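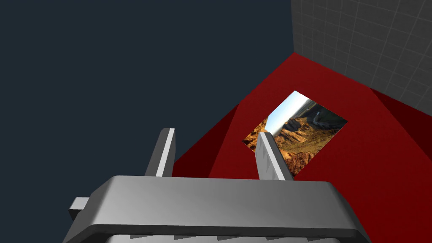

The gripper over the red table in our simulator, canyon picture on the tabletop.

Your Simulator Is Too Polite

6/13/21

I want to complain about a number, and the number is 252. We had 252 clean runs in a row in simulation before we let the same controller loose on the actual arm at Fosidwood, and on the second morning it drove its fingertips into the table hard enough to bend one of them and trip the emergency stop on the bench next to ours. (The bench next to ours was not pleased.) No one got hurt. I'd like to be able to say that was because of good planning, but mostly it was because everybody happened to be over by the coffee.

The task is about as gentle as robot work gets. There's a flat picture lying on a table, you come in over it with two fingers, you go down, you slide one finger under the edge and you pick it up. We do it because Plesenetti, the outfit paying for all this, wants to handle prints and thin sheets without creasing them. In the simulator the table is one big slab of red and the picture just sits there at whatever angle we threw it. The fingers go down, touch, stop. Lovely! I must have watched it a hundred times with my lunch.

So what happened? The table at Fosidwood had been shimmed. Someone had put a leg back on with a thicker pad under it, and the top at our end was a little higher than the value in our config file. That's the whole cause. The controller believed it had room left to travel, so it kept traveling, and when the force went up it read that as a noisy sensor and averaged it away. I wrote the averaging. I was proud of it, too, back in December, when it got rid of a jitter that had been bugging me for weeks.

And now the part where I get on my soapbox. When we sat down for the review, everyone in the room (me included, I'm not getting out of this) wanted to talk about the table. Who moved the table? Why wasn't there a sign on the table? Can we bolt down the table? We spent most of an hour on furniture. But tables move! Floors settle, people lean on stuff, somebody borrows a pad and puts back a different one. If your robot is only safe when the furniture holds still, I don't think you get to call it safe.

What bothers me a lot more is that our simulator never once gave us a bad table. It had every chance. We randomized the position of the picture, the angle of the picture, the light, the friction. We did not randomize the height of the surface, and I can tell you why, because I remember the conversation. It made the success rate drop. We tried it for an afternoon, the graph looked ugly, we had a demo coming up, and we turned it off with a little note saying to revisit. I found that note last week. It's on line 485.

I know the argument on the other side, and it isn't a dumb one. A friend at Ultach put it to me like this: if you make the simulator nasty enough to cover everything, the thing never learns anything and you never ship. Fair. I've seen teams go down that hole. But there's a lot of room between covering everything and covering the one dimension that decides whether metal hits wood. Height is the cheap one. You'd change a single line.

The other thing I'd push for, and here I've gone from mildly opinionated to a real bore at parties, is a dumb force limit that lives outside the clever code. Down in the arm's own controller, where my averaging can't get at it. We had the setting available the entire time. It was sitting at the factory maximum — I checked — and we'd left it there on the theory that our software would always step in first. Our software was busy being sure of itself.

We've since gone back and run the old controller against tables that are a bit too high and a bit too low, which we should have done in the first place. Out of the first batch, 181 runs ended with the fingers pressing into the surface well past our limit. Same code, same weights, same run script that gave us the perfect streak. Seeing that on my screen made me feel slightly sick.

The bent finger has been replaced with a spare from Nic Giolla, the limit is turned way down, and the height now wobbles on every single run. The success rate is worse and the graph is ugly again. I've asked for it to go on the first slide of the next Plesenetti meeting, ahead of the demo video, and so far I've been told we'll discuss it.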